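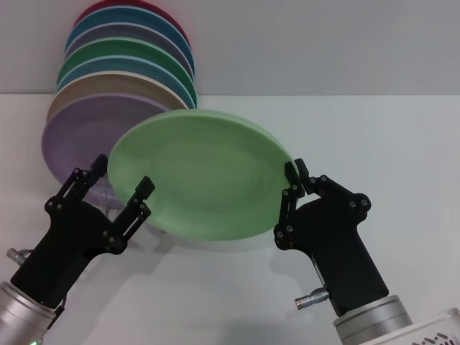 Kuven Introduces Brota Tableware in Matte Colors

FLALLBRIDGE, Saturday, July 10, 2021. Kuven, the Flallbridge tableware company, today announced Brota, a collection of glazed plates for everyday use at home. The plates come in 10 colors, among them a soft mint green and a lavender, and are sold singly so that customers may put together sets of their own.

"Many of our customers keep their plates out where they can be seen," said Xiomara Benavides, director of design at Kuven. "We chose colors that look well side by side on a shelf or against a plain wall."

Each Brota plate is wide and shallow, with a slightly raised rim and a matte finish. The collection was developed over 2 years with the Lubis studio, led by Nelu Sima.

Brota will be available in August at 45 stores and through the Kuven catalog. Retailers may request color samples before that time.

Press contact: Kelly Nogueira, Kuven, Flallbridge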